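3.2 What the filters told us

I'll admit I went into the Rulstead flats expecting the fans to be the problem. We had 60 homes on the list and got into 59 of them (one tenant had moved out), and in every one I pulled the return filter before touching anything else. In 28 homes the filter was so clogged that I could barely see light through it, and those were the same homes where people had grumbled to us about stuffy bedrooms.

Dust came off the filters as a soft grey felt, mostly clothing fibre as far as I could tell under the hand lens. We weighed each one on the Lument scale and logged it in Rellis, which gave us 2,724 readings by the end of November, counting the repeats. I was quite pleased with that – it's a lot of fluff! Dark cotton and fleecy things are what I'd look at next, and Figure 4 has a garment of the everyday hooded sort.

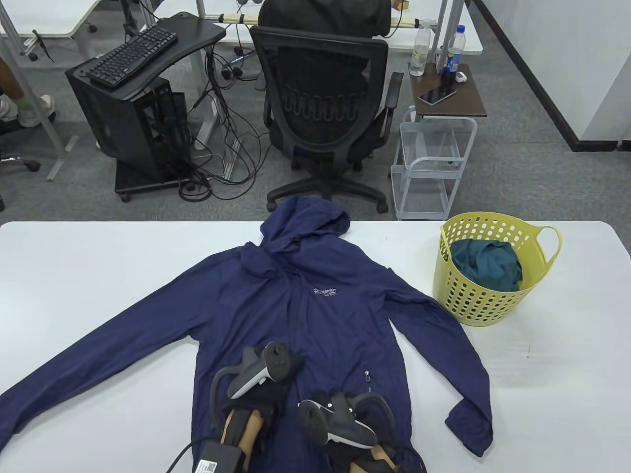
Figure 4. Navy hooded jacket laid flat on a white tabletop.

3.3 Air flow after cleaning

Next we put new filters in and measured the flow at each bedroom grille with the Gallegos hood, doors shut and then doors open. The shut-door readings were the ones I trusted least, as some of the older doors had big gaps underneath, so I've kept the two sets apart in Table 2.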